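Flellport Common Room Refresh
Progress report to the Maes Fund, March 3, 2021

Dear Fenna Visser and colleagues,

We are very happy to send you this second report on the common room, and there is a lot to tell! When we last wrote, in December, the room was mostly a place where people dropped things on their way to somewhere else. It now has a tidying routine that people keep to, a table that gets cleared every day, and a much better idea of where trash goes.

The first thing your grant let us do was stop and look at how the room gets used. The green leather seating was already here and we decided early on to keep it. It's comfortable, it wipes down well, and replacing it would have eaten most of the furniture line. The light blue table stayed too. What we changed was everything that happens on top of it. We agreed that the table is for whatever you're doing right now, and that cups, wrappers and boxes leave it before you do.

That sounds simple, and some days it is. A paper cup and a box left on the table are quick to deal with if you catch them early. Leave them until evening and they attract company.
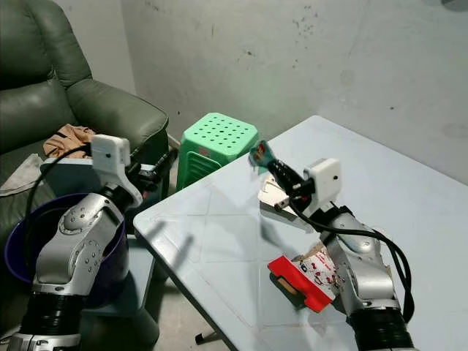

We tried two ways of organizing the clearing. In the first, one person did the whole room at the end of the day. It took that person 20 minutes on a good day, and they were usually cross by the end of it. In the second, which we call the Jireck round (after the old sign on our door), the table is done first, then the seats, then the floor, and anyone in the room joins in when the round starts. We've used the second way ever since. It is faster and much more cheerful, and the person who starts it gets to pick the music.

The small stuff turned out to be the hardest part. Big things get noticed. A crumpled cream-colored packet on the pale gray tabletop can sit there all afternoon with people putting their elbows next to it. We now ask everyone to run an eye along the edges of the table before they call it finished, and to pick up crumpled paper first and worry about the rest after. 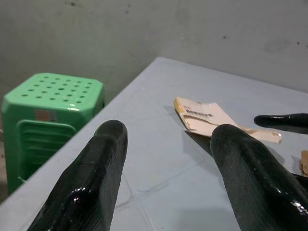
Sorting is still rough. We set out to separate clean paper and cardboard from everything else, and for the first few weeks we got a mix every single time. Part of that was our own fault, as we had put up a notice so long that you needed to sit down to read it. The new one has four words on it. Packaging with food on it still causes arguments, and we are asking Amero, who collect from the building, to give us a short list of what they will take.

We also moved the waste bin off the floor for part of the round. A bin on a child's chair is at a good height if you're clearing the seats, and you can see what has gone into it without bending over. The chair is light enough to bring along as you go. I was doubtful when it was suggested and I've come around completely.

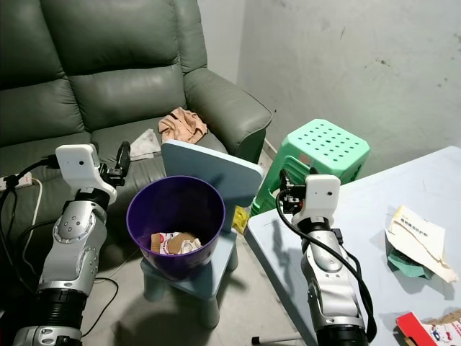

Fenna Visser wrote back on the draft of this section to ask whether the bin would tip if the chair were bumped, and whether we might want something lower and wider for the long term. She also wondered if the perforated plastic stools would do the same job.

Both are fair questions. We've had no spills so far, but we'll try a stool for the next stretch and report on how it compares. They're easy to rinse, which is a point in their favor, and they tuck neatly against the wall when the round is over.

Cloths are our other unsolved problem. They come out for wiping, they get put down on the nearest seat, and there they stay. We bought a drying rail with what was left of the cleaning budget and it will go up once we've agreed on a wall. Until then the rule is that a cloth gets folded or goes in the wash, and I'd say we manage it about as often as we don't.
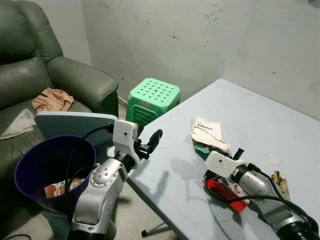

On money, we are in good shape. Of the 60 hours of paid help in the grant, 19 are left, and we would like to use them for washing down the walls, which have plenty of dark spots and smudges. We'd do this with the furniture pulled into the middle of the room, so it makes sense to clean behind the seating at the same time.

Still to do before the next report:
Get the sorting list from Amero and shorten the notice to match
Put up the drying rail
Try the stool under the bin
Wash the walls and see whether they need paint afterward

If paint is needed we will write to you separately with a price. Please do come by and join a round if you are near Flellport. We start right after lunch, and there is always a spare pair of gloves.

With warm thanks,
The Flellport common room team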